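Projects > Second Year > Group Reports > Two-Arm Box Handling

Search reports Go

What went wrong with our two-arm cell

Radoslava Kollár, with Tihomir Petkov and Marwa Shawky

Our project was meant to be about packing boxes quickly. It ended up being mostly about one fault that took us half the term to find, so I've written the report round that and put the speed results in the appendix (they're not very exciting anyway!).

The setup

We had the two-arm cell, which everyone in the lab calls Pravico. The arms sit at the front on a shared base plate and reach over the table from either side, and the job was to handle a cardboard box between them, flaps and all. Tihomir wrote the motion code, Marwa did the logging and I did the testing, which mostly meant standing next to the stop button with a cup of tea I wasn't supposed to have.

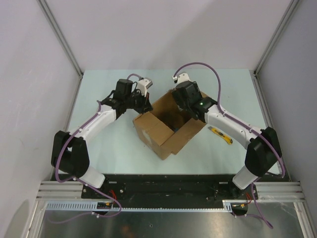

The fault

On 3rd November the right arm stopped dead halfway through a reach. No bang, no error on the screen, it just held its pose while the left one carried on with its half of the move and dragged the box sideways. I hit the stop. We restarted, ran the same routine and it was perfect, so of course we blamed the code and Tihomir lost an evening to it (sorry Tihomir).

It came back, though. Out of 845 logged runs we had 11 stops, always the right arm, and always when the wrist was turned a long way round. Marwa spotted that second bit by plotting wrist angle against the time of each dropout. I'd been so sure it was overheating that I'd pointed a desk fan at the thing for a week.

Dušan Kovačević from the workshop had us wiggle the cable by hand with the power limited, and there it was: messages from the wrist dropped out as soon as the plug was pulled to one side. We had too little slack at that end and the connector was taking the strain.

The worse problem

The stop itself bothered me less than what the left arm did. Our program only checked that each arm was happy on its own, so when one went quiet the other just kept going. With a cardboard box you get a torn flap. With somebody's hand in there it could have been nasty, and we had been reaching in between runs far too casually. That one was our mistake and we wrote it up on a near-miss form.

What we changed

We re-routed the cable with a bigger loop and clamped it so the plug isn't pulled. Then we added a heartbeat: if either arm misses its message for 67 milliseconds, both of them stop. We tested it by unplugging the wrist on purpose, at low speed, with the area clear. After that we repeated the close approaches to the box, going in slowly at a corner.

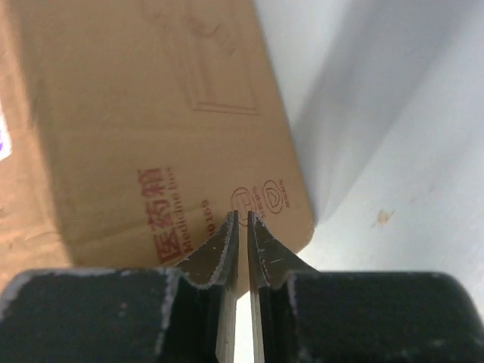

Gripper at the corner of the medicine box.

We've done some 1000 moves since then without a dropout. I'd still like to run it for longer before calling it fixed, and the clamp is only a printed one, so whoever has the cell in May should check it for cracks.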